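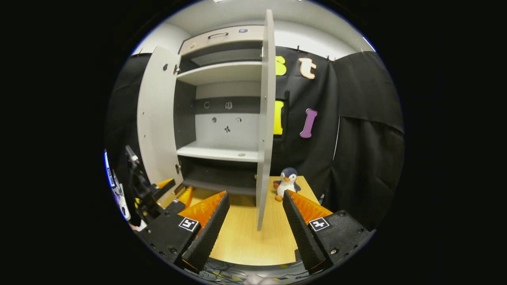 Chaltu Yilma has been fitting out small cabinets for Hinrichs since April, and she starts with the inside. "People pick the doors first," she said. "I want to know what goes on the shelves."

The model she talked about is a two-door unit with a drawer on top, small enough to stand on a table. She likes having two shelves. "One is too few. Things get stacked and you forget what's underneath."

She wipes the interior with a damp cloth and checks the hinge screws twice a year. 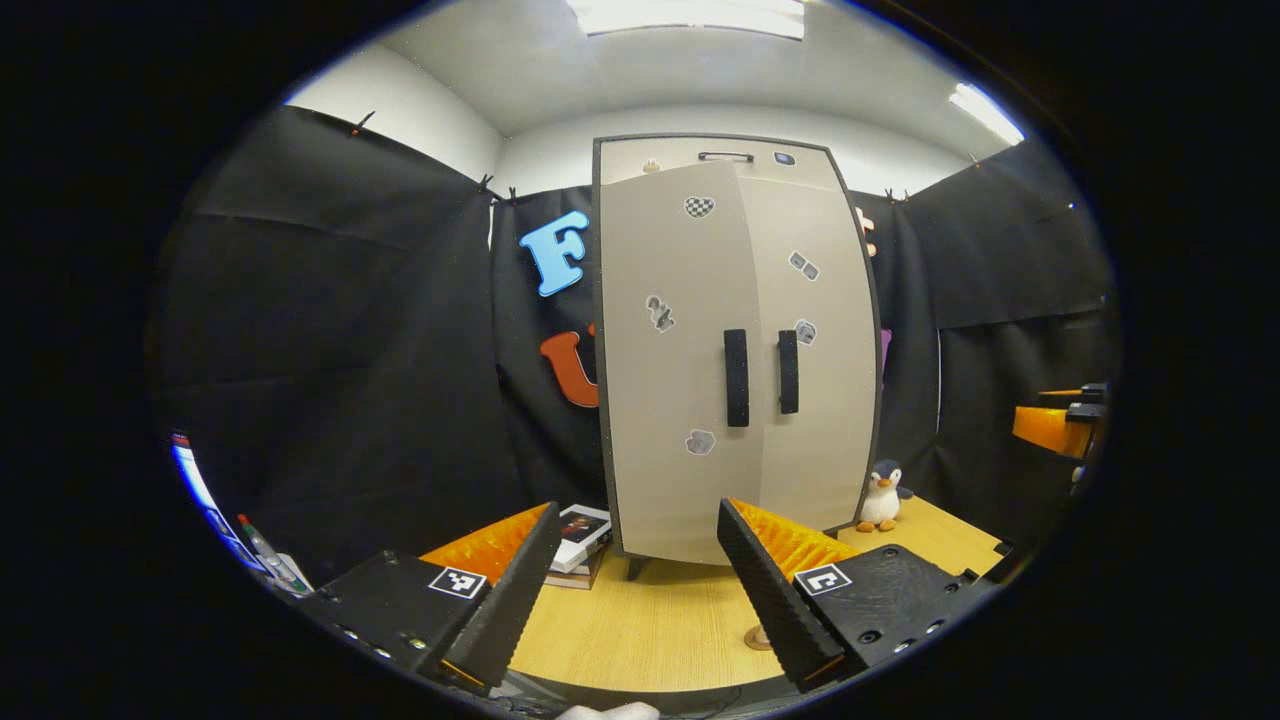
Long handles were her choice. She had short ones on an earlier cabinet and found them hard to grab with full hands. The stickers on the doors don't bother her either. "They peel off with a hair dryer. I've taken 81 off one door."

Her colleague Rüdiger Kramer would leave the doors plain. "I like a clean front," he said. "We don't agree on that."

Yilma's next job is a set of drawers for Lodine. She hasn't settled on the handles yet.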